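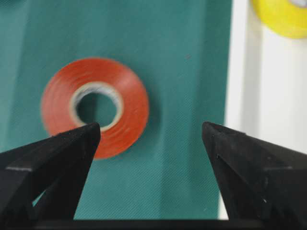
Tape FAQ

Which colors does Vendale stock?
Red and yellow are always on the shelf. Other colors are ordered from Grasard and usually arrive in 7 days.

Can I mix colors in one order?
Yes. The minimum is 12 rolls, in any mix.

How should I store electrical tape?
Keep it indoors, away from heaters and direct sun. Rolls can stand on edge for a short time while you work.
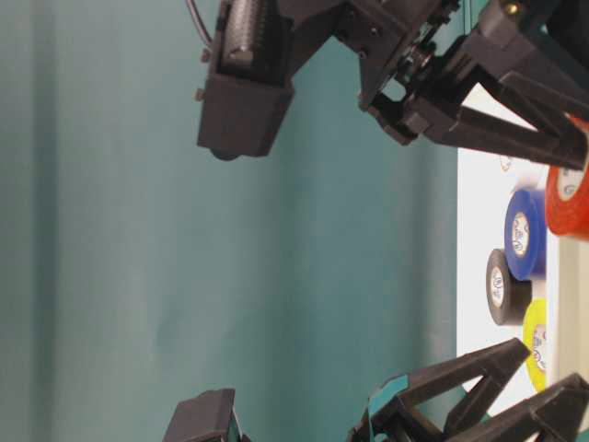

For longer storage, lay them flat so the sides don't pick up dust. Use the oldest rolls first.

Is there a discount for larger orders?
Yes, starting at 100 rolls. Orders of 200 or more ship free from our Trellalgate store.

Can I return opened rolls?
No. Unopened rolls can be returned with the receipt.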